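Rikik

A simulator and small dataset for a two-fingered gripper that moves coloured blocks on a round table, built to match a real arm bolted to a real round table in the shared workshop at Clasodach. The real arm is called Olby. It is slower than the simulated one and considerably more expensive to drive into things.

Status: works, in the sense that it has stopped getting worse. Last proper tidy-up was in October.

What's in the box

episodes/ holds 259 simulated episodes, one folder each. Every folder has the wrist view as numbered stills, a joints.csv and a notes.txt, which is usually empty.
scenes/ holds the table, the blocks and the room around them.
gripper/ is the finger and base model, exported from the same files we print from.
tools/ has the renderer, the player and a script called fix_names.py that you should run once and then never again.
bench/ has the settings for Olby. Do not use these on your own arm unless your own arm is Olby.

Getting it running

You need Python 3.10 or newer and a graphics card made in living memory. Clone the repository, make a virtual environment, install from requirements.txt, then:

python tools/play.py episodes/0001

A window should open and the arm should move. If the window opens and the arm folds itself neatly through the table, your physics step is too long. Set step_ms to 2 in settings.ini. It ships as 4 because that is what my laptop can manage.

The wrist camera

All the stills come from a virtual camera on the wrist, looking past the fingers at the table. The lens is a wide one, copied from the cheap fisheye on Olby, so the picture is round and the corners are black. Please don't crop the corners off and then open an issue saying the calibration has drifted. That issue has been opened and closed, and both parties were me.
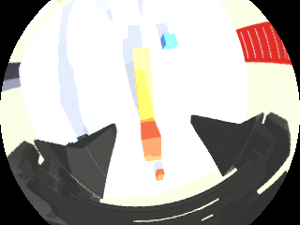
Lighting is one hard lamp with soft fill, and the tabletop is very nearly pure white. I chose white so the blocks would be easy to pick out, then spent most of a month teaching the block finder that a shadow is not a pale block. If you write your own, start with the shadows. The threshold in tools/find_blocks.py is 147, arrived at by moving it up until things broke and then down until different things broke.

Blocks come in several colours and sizes. Two that touch are still stored as separate bodies, even where the stills make them look like one long piece. Body names live in scenes/blocks.ini. Colours may be changed freely. Sizes may not, unless you enjoy rebuilding the collision shapes.

How the episodes were made

I drove the simulated arm by hand with an old game controller, recording as I went. There were 1,000 attempts. The ones that survive are those where the software didn't crash, I didn't sneeze, and the log could be read afterwards. Missed grasps were kept on purpose. So were a few where I evidently forgot which stick did what.

Episodes are capped at 3,000 steps. Anything still dithering at that point was cut off, as a kindness to everyone.

Known faults

The fingers close a little faster here than on the bench. Peixoto, the motor driver board we use, has a soft start which I haven't modelled.

Friction is one number for everything. Blocks slide like soap on some machines and sit like bricks on others. I suspect floating point and have no plans to look into it.

Gripper highlights are too bright. Real printed plastic is duller, particularly after a winter in our workshop.

Pausing the player with the space bar works. Unpausing it with the space bar works on Linux.

Use on a real arm

A grasping policy trained only on these stills will be confident and wrong. Ours went for the gap beside the block on its first outing at Clasodach and closed on nothing with great conviction. Mixing in bench recordings helped. Those aren't included, as half of them have the workshop radio on and the other half have my elbow in.

Keep a hand on the stop button. Olby's is the large one on the left.

Licence

MIT for the code, CC BY 4.0 for the stills and logs. Patches are welcome, especially to the space bar.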